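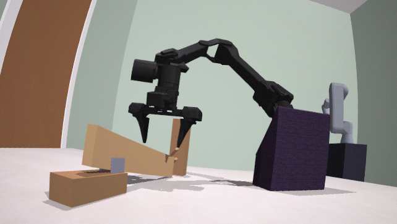 Chapter 4
Gathering Examples

By Mitali Saha and Wafula Wanyama
Draft text for the Dira course, revised 7 May 2023

What you need before you start: chapter 3 (action spaces), a working simulator install, patience.

4.1 Where the data comes from

A policy learns from what you show it. So: who does the showing, and how much, and how do you keep it tidy. That's the whole chapter.

Start in simulation. Cheap, resets in a second, nothing breaks. The opening picture is a rendered workspace, black arm with its gripper open over a few tan and orange-brown pieces, and pieces like a wedge and a low block are a decent place to begin. A slope is harder to grab than a cube. Fingers close, piece tips or slides off. Your examples have to cover that.

Some words we'll use all the time.

Episode. One attempt, from reset to stop. Good or bad.
Step. One observation plus one action.
Demonstration. An episode driven by a person or by a script that knows the answer.
Coverage. How much of the starting conditions your episodes touch. More on this in 4.4, it matters more than raw count.

4.2 Scripted or by hand?

Scripted demos are fast. They are also all alike. The script goes straight up, straight over, straight down, every time, and the learner never sees a recovery. Drift a little at test time and it has no clue what to do.

Hand-driven demos are slow and messy. People pause, overshoot, come back. Keep the overshoots. Trim the long pauses, a learner trained on them will happily sit still forever.

Mwanaisha Tanui ran the comparison for the Makokha set back in February. 90 scripted episodes, then the same 90 with 20 hand-driven ones mixed in. The mixed set recoverd from bad grasps much more often. Scripted only, the arm kept closing on air. We go through her logs in 4.5.

4.3 Before you record

Fix the control rate and write it down. Randomize the start pose of the pieces and the arm both. Save the random seed with every episode. Decide what counts as success first, not after watching the replays (everyone cheats here, us too).

Keep failures in a seperate folder, with a label. Dropped, missed, knocked over, timed out. Don't delete them.

Exercise 4.1
Record 13 episodes by hand with a wedge piece. Change the start angle each time. Replay them, then drop 2 of your choice and write one line on why you picked those.

Exercise 4.2
Write a script for the same pick. Plot its gripper path over your own paths from 4.1. Where do they differ most?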